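Collecting for Gavusari: your questions

I look after the recordings for Gavusari, our little project teaching a system to pick things up and put them where they belong. People who sign up to record for us in Pultville tend to ask me the same things, so I've put my answers on one page. Last updated April 20, 2023.

Do I need to know anything about robots?

Nope! If you can tidy a kitchen table you can do this. You hold a gripper by its handle, squeeze to close the jaws, and do an ordinary job with it while it records. We have a practice morning first, and most people are comfortable well before lunch.

How long is a session?

Four hours at most, with a proper break in the middle. A single recording is short, 34 seconds if it's going nicely, and I ask for 60 good ones per person. If your hand gets tired, stop. Tired hands make jerky recordings and I end up binning them anyway.

What will I be picking up?

Fruit, mostly, at the moment. We did cups and cutlery in February (so much clattering) and moved on to fruit after that. It's lovely stuff to learn from, all those sizes and colours, and a plum doesn't sit in the jaws the way a big orange does. The job is to move pieces one at a time between the table, the clear container and a shallow tray.

Does it matter what the table looks like?

Yes, and please don't make it plain! A system that has only ever seen fruit on a white worktop gets badly muddled by anything else. I like a loud tablecloth, a box lid for a tray, a packet of tissues left in the middle, posters behind. Change a few things after every 11 recordings, and swap the cloth if you've got another.

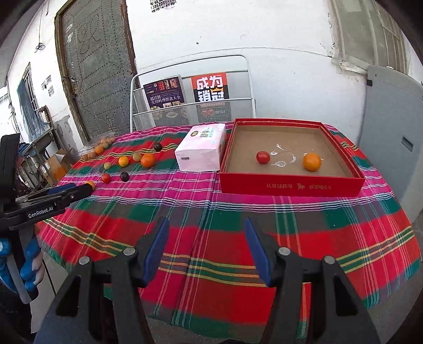

Can two of us work at the same table?

You can, and I'm keen on it. Agree who is going for which piece before you start, and keep your jaws out of each other's way. If you bump, just carry on and tell me afterwards which recording it was.

What if I drop something?

Leave the recording running and pick it up again with the gripper, if it's still on the table. Those are some of my favourites, as the system needs to see how a person recovers from a fumble. If it rolls onto the floor, end the recording and start a new one.

Should I go slowly?

Go at the speed you'd unpack your shopping. I did my own first batch in slow motion and they were useless, sorry Femura (they're the ones who do our training runs, and they were very polite about it).

Can I record at home?

Not yet. We're trying out a lending scheme with our Holanda group, and I'll add the details to this page once I know how it's going.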